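4.2 Placing the divider board

1. Clear the packing surface. Keep cables away from the board's path.
2. Hold the board level and lower it slowly.

CAUTION: Maximum load per board is 31 kg – do not stack above 300 mm.
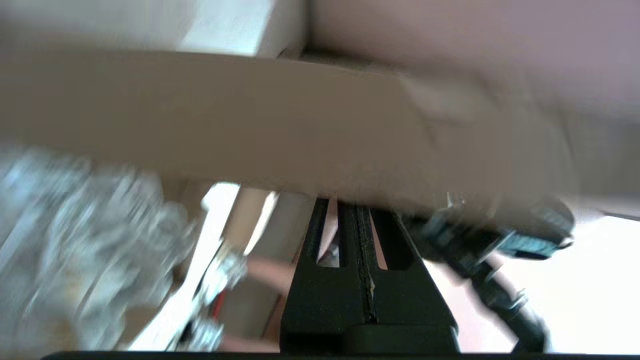 Fig. 7 – Beige board with white box at upper left.

3. Check the board for folds or overlaps. Replace it if creased.
4. Record the board size on the Dorier packing sheet.

Last updated: June
2 comments | 31 shares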